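News > Staff and Community > In Conversation

Keeping the break room worth visiting: an interview with Berenice Jaramillo
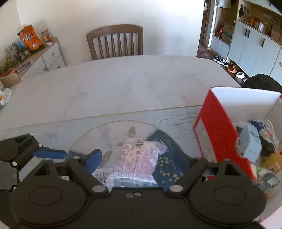 A shared space with a long history

When the Useretti regional office moved to its present building, the staff kitchen was the last room to be fitted out. Berenice Jaramillo, Manager of Workplace Services, recalls that it opened with a kettle, a borrowed table and no chairs. "People stood against the wall and drank their tea," she says. "Then they went back to their desks. We had moved 277 employees into one building and most of them had never met."

Ms. Jaramillo has spent 8 years in the role, after an earlier career in hospital catering. She spoke to the newsletter in January, shortly after the office completed its review of shared meal and break spaces.

The review began as a question about floor area. Finance had asked whether the kitchen on the second level could be given over to storage, as booking data suggested that it was seldom in use. Ms. Jaramillo points out that the kitchen had never been a bookable room. "The system showed it as vacant because there was no way to show it as anything else," she says. "I asked for a month to find out what happened in there."

Her team left a short questionnaire on the counter and sent the same questions by email through Clerkix, the internal forms service. The two versions drew 510 responses between them, with many employees filling in both. Ms. Jaramillo considers the handwritten ones to be the more useful. Several ran over the page. One described a dispute over the labelling of milk that had continued, on and off, since the previous winter.

What staff asked for

Requests for new equipment were fewer than expected. Employees in the claims section asked for a later closing time, as their shift ends at 7 p.m. and the kitchen was locked at 6. Others wanted a second sink. The most common comment concerned noise from the adjoining print room, where two Barbier copiers ran through most of the lunch period.

"I had a budget line ready for a coffee machine," Ms. Jaramillo says. "Hardly anyone mentioned coffee. They wanted the door to be open and the copiers to be quiet."

The copiers have since been moved to the ground floor. The closing time is now 8 p.m., and the cleaning contractor, Olteo, has adjusted its evening rounds to suit. The second sink has been approved but not yet installed, owing to the location of the drain.

The matter of shared snacks

One custom predates the review. Employees returning from leave or a family visit have long brought packets of something to share, and these are set out in a bowl on the table for whoever comes by. Ms. Jaramillo was asked during the review whether the practice should be covered by a written policy.

She declined to draft one. The office already has a food allergy guideline, which asks that shared items stay in their original packaging, and she felt that this was enough. "A policy would need an owner and a review date," she says. "I would rather people simply brought things in, and kept the label on."

She is firmer on the subject of the refrigerator, which is emptied on the last working day of each month at 3 p.m. Containers without a name are thrown out. Notices are posted beforehand, and complaints are still received.

Next steps

The kitchen on the second level will remain a kitchen. A similar review is planned for the smaller lunch room on the fourth level, where the concerns are likely to centre on seating and ventilation. Ms. Jaramillo expects the questionnaire to go out in the same form, on paper and through Clerkix, although she intends to add a question on lighting.

Asked what she would do differently, she mentions the email version. "We made every question compulsory, and that was a mistake," she says. "Someone who never uses the microwave should not have to rate the microwave."

Employees who wish to comment on the fourth-level room before the review opens may leave a note at the Workplace Services counter.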